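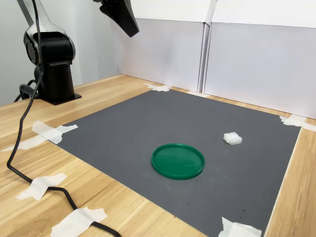

Work area of the handling bench, with green plastic lid and small white block on the mat.

Skastis opens its handling lab to packaging and assembly firms

Zuston site to host a morning of bench demonstrations in April

ZUSTON — Skastis, a maker of gripping and handling equipment for light assembly, will open its handling lab to visitors in April. The open morning starts at 9:00 a.m. and is aimed at production engineers, line planners and maintenance staff from firms that handle small molded parts. Sendiletti, which supplies closures and trays to food packers, is co-host and will bring parts from its own product range.

The program centers on the handling bench, a table-mounted robot cell that Skastis uses to test how grippers deal with low, flat and soft parts. Visitors will stand next to the bench in groups and follow complete test runs from part placement to the end of the log file. Each run is followed by a question period with the engineers who set it up.

Why flat parts

Lids, caps and shallow discs are among the items that packaging customers most often ask Skastis to assess. Their low height leaves a two-finger gripper little to close on, and a small error in approach height decides between a clean contact and a part pushed sideways. Soft blocks raise a different problem: they change shape under load, so finger travel alone says little about how firmly they are held.

The bench was set up to study both cases under the same conditions. During the past test period the lab logged 900 runs with flat plastic parts. Of these, 489 used an approach from straight above and 341 used an approach at an angle. The remaining runs were used for calibration and are not part of the results to be shown. A summary of the data, sorted by part height and approach direction, will be handed out at the door. 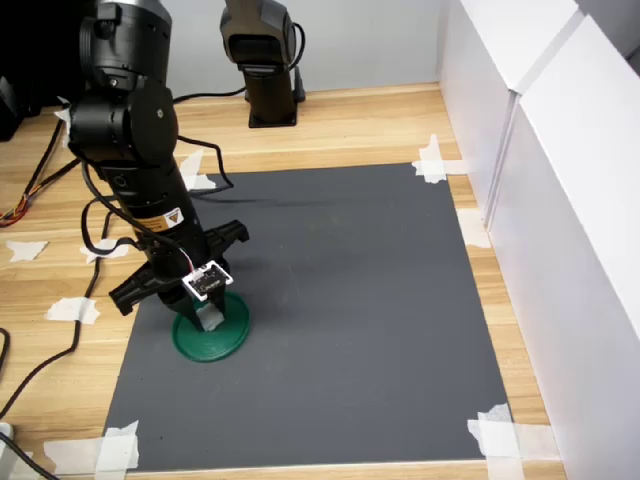
Two-finger gripper at the green disc on the handling bench.

What visitors will see

The first demonstration covers contact detection. The arm is brought down on a flat part at several speeds, and the moment of contact is read out on a screen beside the cell. Skastis will explain how the threshold is set and what happens when it is set too low. Visitors may ask for a run to be repeated with a different speed or a different starting height.

The second demonstration covers part changes. A flat part is exchanged for a soft one without a change of fingers, and only the grip settings are switched. Engineers will go through the settings line by line and show the matching entries in the log. The aim is to give planners a realistic idea of setup time on a line that runs mixed parts.

The third item is a parts clinic run jointly with Sendiletti. Firms may bring up to three of their own parts for a short trial on the bench. Parts should be clean, dry and no more than 100 millimeters across. Drawings are helpful but not required. Trials are limited to ten minutes per firm, and the log file is sent to the participant afterward. Skastis does not keep parts or drawings unless this is agreed in writing.

Software partner

Run planning and data logging on the bench are handled by Morelli, a software package developed at the Zuston site. Morelli stores the approach path, the grip settings and the operator's notes for each run in a single file, so that a test can be repeated later on another cell. A new version with a simpler view for shop floor staff will be shown for the first time at the open morning. It will be supplied to existing users through the normal update channel.

Participants who already work with Morelli are invited to bring files from their own cells. Two desks will be set aside for this purpose — one for import questions and one for report layout.

Practical information

Doors open at 8:30 a.m. The demonstrations begin at 9:00 a.m. and are repeated at 10:15 a.m. and 11:30 a.m. The parts clinic runs alongside the second and third rounds. The morning ends at 1:00 p.m.

Attendance is free of charge, but places are limited to 100 and registration is required. Registrations are accepted in the order received through the events page of the Skastis website. Firms wishing to use the parts clinic should say so when registering and give the material, the largest dimension and the approximate weight of each part.

Closed shoes are required in the lab. Photography is allowed during the demonstrations but not during the parts clinic. Parking is available behind the main building, and the entrance to the lab is on the same side.

Members of the press may request a separate appointment at the bench before doors open. Requests should reach the press office at least one week ahead of the visit.

About Skastis

Skastis develops and builds grippers, finger sets and test benches for light assembly and packaging. Its Zuston site houses the handling lab, the software group and a small production area for custom finger sets.

About Sendiletti

Sendiletti produces plastic closures, lids and trays for food and household goods packers.

Press contact
Skastis Press Office, Zuston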